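Skadeo Kitchen Trainer – Setup Guide
Section 4: Running the Sink Workspace

Before you start, finish Section 3 and check that the Skadeo license light in the status bar is green. The kitchen pack from Mideck must be installed. It takes up its own folder and does not replace the workshop pack.

4.1 Load the workspace

1. Open Skadeo and choose Workspaces, then Kitchen, then Sink.
2. Pick the arm model. The default is the white arm with the two-finger gripper.
3. Set the control rate to 60 and press Apply.
4. Press Reset. The arm moves to its start pose.
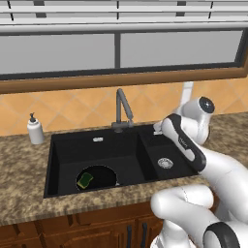 Rodrigo Barros: on my machine Reset did nothing until I pressed Apply a second time. After that the workspace loaded fine, so try that before reinstalling the pack.

Note: Apply must be pressed each time you change the arm model or the control rate. Version 2 grays out the Reset button until this is done.

4.2 Pick up the pan

1. Select Pan in the object list.
2. Choose Grasp at Handle. Do not use Grasp at Rim with this gripper.
3. Drag the speed slider to the lowest mark for your first run.
4. Press Run and keep the pointer over the Stop button.
5. When the fingers have closed, choose Lift and enter a height. Use a small value until you know how the arm behaves.

Caution: The simulator lets the arm pass through the faucet if Collisions is turned off. A motion saved this way must never be sent to a real arm. Turn Collisions on and run it again first.
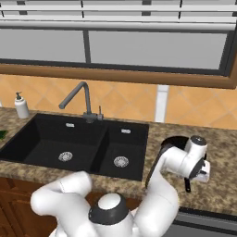

6. Choose Hold to freeze the arm. The joint values show in the right panel and can be copied.
7. To put the pan back, choose Place, click a spot on the counter, and press Run.

If the pan slips, raise the grip force one step at a time. Error 332 means the target is out of reach – move the spot closer to the arm base and try again.

4.3 Check the grasp up close

The side view is good for planning but hides small errors at the fingers. Open Views and choose Gripper. This view moves with the gripper and is worth checking before you save any grasp.

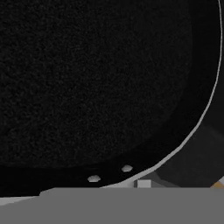 Reading time for this section: 2 min

1. Pause the run before you judge the grasp.
2. If the view is too dark to work with, raise Exposure in the Views menu. This changes the display only and has no effect on the recorded data.
3. Step through the run with the arrow keys.
4. Press Save Grasp and give it a name. Names can't contain spaces.

Note: Saved grasps belong to one arm model. If you switch models, record them again.

For help with the kitchen pack, write to Si-woo Jin at the Skaduvbridge support desk and attach the run log. Section 5 covers exporting.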